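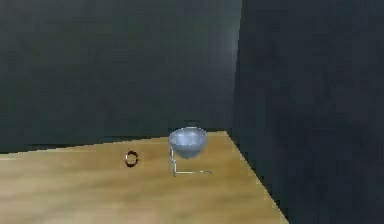 1. Introduction

Our project for the spring term was Tandunow, a small program that loads simulated manipulation scenes, runs a policy in them and logs the result. We wanted one tool for both tabletop and door tasks. Before this, each task in our group had its own launch script and its own log format.

Rosalía Llorente wrote the scene loader and the viewer. Gonzalo Benítez wrote the logging and the replay command.

2. Scenes

A scene is a text file that lists objects, their start poses and the cameras. The tabletop scene has a glassy bowl on a thin wire stand and a small dark red ring on a wood-textured table, with two dark walls behind. We kept it plain so that errors in the object poses would be easy to spot.

The door scene was harder to set up. The camera looks down past the robot's own parts, so a good share of the view is taken up by the black gripper and the block with the marker. The door handle is small from there. Our first handle detector looked for gray blobs and often picked the wall instead. We now crop to the right edge of the door before searching.

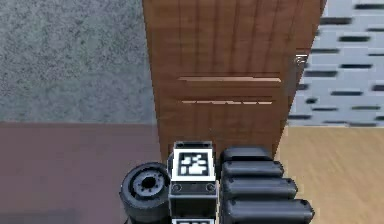

Figure 2. Door scene, robot parts in the foreground.

3. Tests

We logged 230 episodes in May. In 21 of them the log stopped early, every time in the door scene. The cause was a buffer that filled up when two cameras wrote at once. Gonzalo moved the image writer to its own thread and the problem did not come back in a second run of 33 episodes.

4. Open problems

Replay works from saved poses only, so contacts can differ from the original run. The loader also accepts a scene file with a missing camera and fails later with an unclear message. Rosalía has a partial fix on the branch named vallejo, but it has not been merged.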